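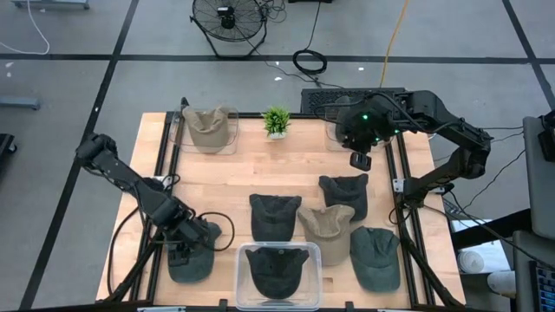 *The sorting table with both arms, caps and trays on it.*

## Drinel two-arm table, after one season in a cap warehouse

**Score: 3.5 out of 5**

I work in returns at Barkitz, where we receive caps back from shops and put them in order before they go on the shelf again. Since March we have a Drinel table with two arms at our Wustolside site. I am not a technician. I write as a person who must share the shift with it.

The work is simple to explain. Caps lie on the table, the arms pick them and put them into clear plastic bins and trays. Black, beige and dark green are our main colours, and these it manages well under our lamps. In its best week it sorted 1,784 caps. Before, two of us did this by hand, and my wrists were tired every evening. Now they are not, and for this I am grateful.

**Soft caps.** A stiff crown is easy for the gripper. When the crown is folded in, as happens with almost everything that comes back by post, it often takes the brim instead, and the cap hangs crooked and falls beside the bin. We put 504 soft ones through as a test and had to help with 65 of them. The seller told us "a few".

**Overlapping caps.** It is better to spread them first. If one lies on another, the arm sometimes lifts both, so the spreading became a new small job, and it is mine.

**Noise.** Lower than I feared. The floor fan is louder.

**Cables.** I would like them shorter, or in a channel. I asked Drinel about this and received a polite answer without a date.

What changed for the people is harder to put in a score. No one lost the place, but the work is more lonely. Earlier we stood opposite each other and talked the whole morning. Now one person feeds the table and the other is at the far end with labels. Also the speed is decided by the arms. You can make it slower in the menu, down to 50 per cent, but the setting is behind a password which only the shift leader has. I think the person who stands there should be allowed to change it. The pause button, on the other hand, we may all use, and I use it without shame.

Training took one afternoon. The manual is clear, only the chapter about lost position is too short.

Our other site has an older Tsuchiya machine with one arm. It is slower, but it waits for you, and my colleagues there are fond of it. For stiff caps in large numbers I would still choose the Drinel. If your goods arrive mostly crushed, ask for a trial with your own boxes before you sign.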